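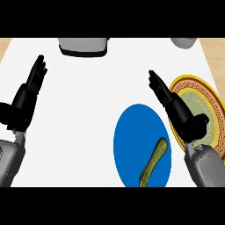

*Vegetable task in the simulator. Both hands are empty, the right hand is over the plate.*

**Mumurlow: progress report to Wuter**
Prepared by the Courtois workshop, Prirport
September 23, 2019

## 1. Purpose of this report

With this report we inform Wuter about the second period of the Mumurlow project, which started in June. The goal of the period was to collect demonstrations of a simple two-arm table task by remote control, first only in simulation, and to find out which demonstrations are good enough for training. The work on the real arms belongs to the next period and is mentioned only where it has influence on our present choices.

The operator wears a tracked glove on each hand. The movement of the wrist is sent to the simulated arm, and the bending of the fingers is sent to the simulated hand. There are no buttons for opening and closing.

## 2. What was collected

In the period we recorded 80 demonstrations of the vegetable task. The operator must take the green vegetable from the blue oval and lay it on the plate, then bring both hands back to a rest position. We accepted 39 demonstrations into the training set. The others are kept on the project disk with a label, but they are not used for now.

We know that Wuter expected a higher share of accepted demonstrations. The rules for accepting became more strict during the period, and we applied the new rules also to the older recordings. We prefer to report the lower number. The reasons for rejection were mostly the following:

- The vegetable was moved along the table by the side of the hand, and was never really held.
- The plate was pushed out of its place before the vegetable arrived.
- The operator made a long stop in the middle of the movement, and the recording contains many seconds where nothing is happening.
- The glove lost its tracking and the arm made a jump.

The last reason is technical and we consider it solved. After an update of the glove driver we had no more jumps. The first one is the most important for us and it is explained in the next section.

## 3. The problem of the grasp

The simulated hand has many finger joints, but the glove measures the bending with less detail. When the operator closes the hand, the fingers close in one common movement. This is sufficient for thick objects. For a long object which lies almost flat, the fingertips sometimes touch the table first and the object rolls away from the palm.

We tested two ways to teach the operators a better approach. In the first way, the hand comes straight down and closes over the object. In the second way, the hand comes from the side, with the fingers partly closed already, and lifts one end a little before the full closing. The second way is slower, but the operators found it easier to repeat, and we have made it the standard in the written instructions. 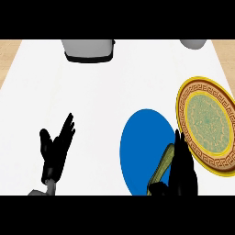
The decision if a grasp is valid cannot be left to the eye of the operator, and this was the main lesson of the period. In the first weeks we let the operator press a pedal to mark the moment of grasp, and later we compared the mark with the contact data of the simulator. They did not agree well. A view like this one explains the difficulty: the dark fingers of the right hand cover the lower part of the vegetable, so the place where the contact should be judged is hidden. A vegetable which is held and a vegetable which is only pushed by the hand can look the same from this direction. We have therefore removed the pedal. The grasp is now marked by the software when there is contact on both sides of the object and the object has left the table.

It was also asked in the last meeting why the left arm is included when one arm can do the task. All recordings contain both arms, because the trained policy will have to control both. The left hand should stay open and away from the objects. This sounds easy, but the operators forget it. When they concentrate on the right hand, the left one goes slowly down toward the table. We added a soft sound as a warning if the left hand comes too low. Since then it is a rare problem.

## 4. Changes in the setup

The plate has a round rim which is a little higher than its center. If the vegetable is released too early, it rests on the rim and slides back. In the instructions we now ask the operator to wait until the middle of the vegetable is over the green center of the plate.

The gray objects at the far end of the table have no role in the task. We want to keep them in all recordings, so that the policy learns to leave them alone. In the next period their position will be changed between the sessions. The starting angle of the vegetable is already changed at each new recording.

The delay between glove and simulated hand was a complaint of all operators in the beginning. We moved the physics calculation to a separate machine and the complaints stopped. We did not measure the delay in a proper way, and we will do this before the real arms are connected, because there it is also a matter of safety.

## 5. Operators

The work was done by 7 operators, all of them from the workshop. A new operator needs a practice session before the recordings are useful. After that the quality is still different from person to person. Some operators make fast and short movements, others make large curves. We do not correct this, as long as the rules of section 2 are respected. However, we will look at whether the mixture of styles is a problem in training.

The sessions are short. After a longer time with the gloves the arms become tired and the left hand is the first to suffer from it.

## 6. First training

One policy was trained with the accepted demonstrations. It reaches the vegetable in most of the trials, but it often closes the hand too early, and the placing on the plate is not reliable. We consider this a first test of the whole chain from recording to training, and we do not want to give a success rate yet.

## 7. Next steps and requests

Until the end of the next period we plan to:

1. continue the recordings with the side approach only;
2. add a second camera view for the operator, placed lower and from the right, to see the contact under the fingers;
3. measure the delay of the full chain;
4. repeat the training with the larger set.

The second point needs a better graphics card in the recording computer. We ask Wuter to permit that the cost is taken from the travel budget of the period, which was not fully used. No additional money is requested. We need the answer before the order for the real hands goes out, as both would be bought from the same supplier.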